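Storing Planner Stamps, Inks and Washi So They Last

Last updated: December 16, 2018

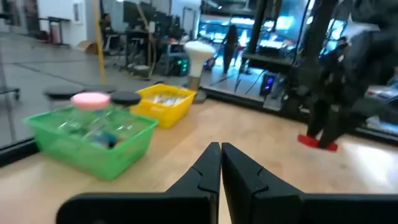
A green plastic basket on the left of the table.

Most planner supplies go bad from heat, light or being stored the wrong way up. These tips cover the things people ask me about most at the Elmont craft swap.

Ink pads. Store dye ink pads upside down so the ink stays near the surface. Pigment pads can go either way. Close the lid until it clicks. If a pad stamps patchy, add 2 drops of re-inker, spread it with the back of a spoon and leave it overnight.

Clear stamps. Wipe them with a damp cloth before the ink dries. Baby wipes are fine if they have no alcohol in them. Stamps that have lost their cling can be washed in dish soap and left to air dry on a plate. Keep them off a sunny windowsill, where they turn yellow and stiff.

Washi tape. Stand the rolls on their sides in a shallow drawer. Dust sticks to the edges, so a drawer with a front beats an open rack. For travel, wind a short length of each tape onto an old gift card. I get 10 tapes on one card, front and back.

Stickers. Keep the sheets flat in a binder with the backing on. Melina Rallis files hers by month, but I use color and find things faster. Old sheets that won't peel usually come up if you bend the backing away from the sticker.

Pens. Gel pens and fineliners should lie flat. Brush pens with two tips must lie flat or one end dries out. Test a new pen on the last page of the planner, wait a minute, then check the back for bleed.

Go through the drawer every September and throw out anything dried up.

This site uses cookies. By continuing to browse you agree to our use of cookies. Accept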